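Denise Blackburn
13 September 2021

Spent the week at the Vondudham lab going over the Ekus result with the people who ran it. Some of you asked if I still think it's oversold. Mostly yes. Thread.

For anyone who missed it: Ekus is a way of training a two-armed robot from recorded demonstrations, where someone drives the arms by hand and the policy learns to copy. The claim is that 145 demonstrations are enough for it to handle tabletop pick-and-place with objects it has to sort out for itself.

145 is a small number. If it holds up, great, a lot of us can stop recording demos until our wrists give out. But the number is doing a lot of work in the talk and very little in the paper, where it shows up once, in a table footnote.

First question I asked: 145 of what? Answer: 145 demonstrations kept. They threw out the ones where the operator fumbled. How many got thrown out? They didn't log it.

I don't think anyone is hiding anything. Every lab I've worked in drops bad takes. But if your selling point is "we needed so little data," then the data you recorded and binned is part of the cost. Put it in the paper.

Setup is plain, and I like that. Wood table, plate, small everyday stuff and some toy blocks. 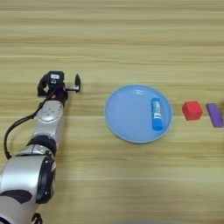
Gripper open, glue stick on the plate, red cube and purple block off to the side.

Look at what's easy about that layout, though. A red cube on pale wood. A purple block on pale wood. Color alone will get you a long way there, and I'd want to see a dumb color-blob baseline before I credit the policy with knowing anything about objects.

The glue stick is the better test. Blue on light blue, tilted, lying close to the edge of the plate's basin. Your fingers have to come down somewhere sensible next to a rim. If I were choosing one object to report separately it would be this one, and it isn't reported separately.

Second question: what counts as new? The evaluation uses the Tuhumury protocol, which asks for layouts not seen in training. They have 24 of those. I went through the layout sheets and a fair few of the 24 are a training layout with things slid over by the width of a hand.

Is that "unseen"? By the letter of Tuhumury, yes. The protocol only says positions must differ. It doesn't say by how much, and that has bugged me from the day it came out. So this one is as much on the protocol as on the Ekus group.

Third, the trials. 430 in total, and credit where it's due, that's far more than most papers in this corner bother with. I've reviewed stuff that ran a handful and drew a bar chart.

But 430 trials over 24 layouts is not 430 independent pieces of evidence. If the policy has a bad habit with one layout, it'll show that habit every time you run it. The error bars in the paper treat each trial as its own coin flip. They should be grouped by layout, and they'd get a good bit wider.

Also: the same two people reset the table and scored the outcome. Two careful people, I watched them, no complaints about the care. Still, the one who places the bottle shouldn't be the one deciding if "mostly upright" is a success.

And yes, there's a bottle. The two-arm runs are the part I was most curious about.

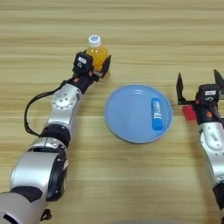

Left gripper closed on the juice bottle, right one open next to the plate.

What I want from a two-arm result is some sign that the arms need each other. One arm holding a bottle while the other goes for a glue stick could be two one-arm policies sharing a table. Nothing wrong with that! It's just a smaller claim than "coordination," and that's the word in the abstract.

Easy check: freeze one arm, run the other, compare. If the numbers barely move, you don't have coordination, you have neighbors. They said they'd try it. I'll believe it when I see the table.

The clear bottle is a fair choice, by the way. Plenty of groups stick to matte blocks and never go near clear plastic. I'd have liked runs with different fill levels, but that's me being greedy.

Things I'd keep from the paper: the logging of every evaluation trial, the fact that they published the layout sheets at all (I could only complain about them because they shared them), and the section on grasp timing, which is careful and deserves more readers than the headline number.

A couple of people have asked about the Zimico comparison. I'm leaving it alone for now. The Zimico policy was run with default settings and Ekus was tuned on site, so I don't think the gap tells you much in either direction.

The group plans a second version in November with grouped error bars and the discarded demos counted from then on. I've asked for the frozen-arm test and a color baseline as well. No promise on the baseline.

If you've run Tuhumury yourself and kept notes on how far you moved things between layouts, please send them to me. Messy spreadsheets are fine.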